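Section 5. Grip faults and recovery
Stonton two-arm tabletop cell, set-up guide
Revised April 14, 2023

5.1 When this section applies

Use this section when an arm has stopped with a grip fault, or when an object has been dropped between trays. The fault log shows "Grip not confirmed" and the arm holds its last position. The other arm also stops, but both remain powered.

CAUTION: A held arm can move as soon as the fault is cleared. Keep hands out of the area between the trays until step 3 is complete.

5.2 Making the cell safe

1. Press Hold on the pendant. Do not clear the fault yet.
2. Check from the wrist camera view where both fingers are. Do not lean over the table to look.
3. Press the emergency stop and wait 5 seconds.
4. If an object is held, support it with one hand before opening the gripper by the manual release.
5. Lift the object clear. Do not pull it sideways against the fingers. 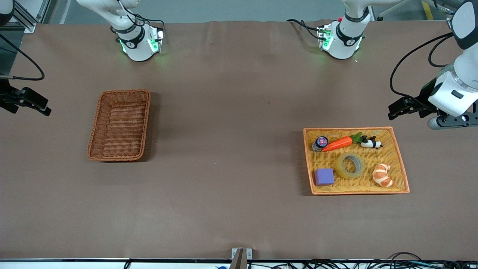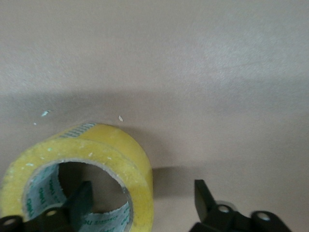 5.3 Ring-shaped objects

Most of the grip faults reported from the Brernach site in March came from objects with a hole through the middle. The planner treats such an object as solid and sets the finger opening from its outside width. If the position is out, one finger comes down inside the ring and the other stays outside. A roll of packing tape lying flat in the tray among toys and a small jar can cause this, and in the wrist view the sign to look for is one fingertip reaching into the core while the other stands on open surface. If the fingers then close, they pinch the wall of the ring. The force reading may look normal, but the object can swing during the lift.

To correct the fault:

1. Complete 5.2.
2. Open Objects in the Skindik software and select the item.
3. Change Shape from Solid to Ring.
4. Enter the outside width in millimetres. Use 70 as the starting value for a small roll and measure anything larger.
5. Set Lift speed to 200 mm/s or lower.
6. Run 3 test picks with the other arm parked.

Note: Clear tape can give a poor edge in the camera view. If the outline on screen breaks up, reduce the lamp level and repeat step 6.

5.4 Before restarting

Check that no cable is caught under an arm or a tray. Wipe loose flecks from the table covering. Release the emergency stop, clear the fault and press Resume. If the same fault returns, leave the cell stopped and send the log to Gu Support, quoting the object name and the arm concerned.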